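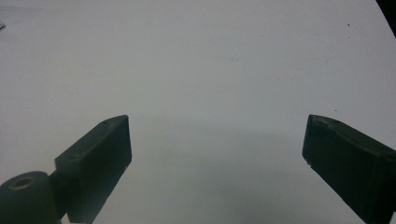 Peter Vlček
7/10/25

1/ OK so a few of you asked how I finally got the pen drawer under control, and I've been promising this thread for ages. Grab a coffee, it's a long one for a topic this small!

2/ First thing, and I'll die on this hill: sort on something white. I used a dark desk mat for years and kept losing black caps and refills on it. A plain white board fixed that in one evening. You see every bit of fluff too, which I could live without, but fine.

3/ My board is just a rectangle that sits on top of the table. When dinner happens (or my dad Vlastimil wants to spread his newspaper out) the board gets lifted with everything still on it and goes on the shelf. Then it comes back down and you carry on where you were.

4/ Size matters more than I expected. You want room for the box in the middle and clear space all the way around it. My first one was too narrow and stuff kept rolling off onto the floor. Pens roll. Who knew (everybody knew).

5/ Somebody asked about felt or a towel under the pens so they stay put. Tried it. They do stay put, but so do crumbs and eraser dust and you end up shaking the thing out over the sink. I went back to a smooth surface and just lay everything pointing the same way.

6/ Now the box. Clear plastic with compartments, no question. I had a gorgeous tin from the Pritivura shop for two years and I never once knew what was in it without opening it and digging around.

7/ Put the box down around the middle of the board before you pull out a single pen. If it's off on a side table you'll make a pile "for now" and the pile will win. Mine always wins.

8/ And lower things in tip first, straight down. If you drop them in at a slant they end up lying across the dividers and you're fishing them out again ten minutes later. Slim stuff like the blue one is the worst for this! 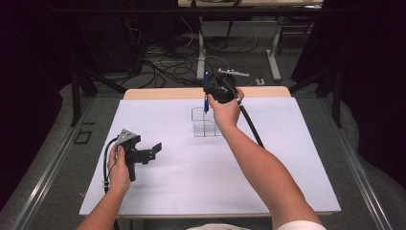
9/ What goes in which compartment? I started by color and it looked amazing for maybe a week. Then I needed a pen for a form and had to test three different blues to find the one that doesn't bleed. So now I go by what I use it for – writing, drawing, labels, and one compartment for odd things I can't place.

10/ The odd compartment gets one rule: when it's full, something leaves. Last December I let it overflow into a mug and by spring there were more things in the mug than in the box.

11/ Test everything before it goes in. Scrap paper, one squiggle. If it skips, second squiggle. If it skips again, bye. I was so sentimental about a green fineliner from a trip to Sistcombe that I kept it dead in there for ages. It's in the memory envelope now, where it belongs.

12/ Money question, I know it's coming. You do not need a fancy organizer. I looked at a 256-slot thing from Halás and had it in my cart and everything, and then I thought about cleaning it. 256 little corners! No thank you.

13/ Oh, and labels. I wrote mine on masking tape and stuck it on the outside. Marker straight onto the plastic looked nicer but my thumb rubbed it off before the month was up.

14/ Somebody on the Rernetport craft forum swears by a divided box for paint brushes too, bristles up obviously. I haven't done mine yet, they're still in a jar by the window. If you've done brushes this way, please tell me how tall your box is and whether it tips over, mine feels a bit shallow for that.

15/ Dad has asked if I'll do his screwdrivers next. He wants them by handle color. We are in negotiations.

16/ That's the pens then. Beads are next on my list, and I already know the board needs some kind of lip on it for those, so if you have a favorite one, send a link and I'll put together another thread once I've tried it.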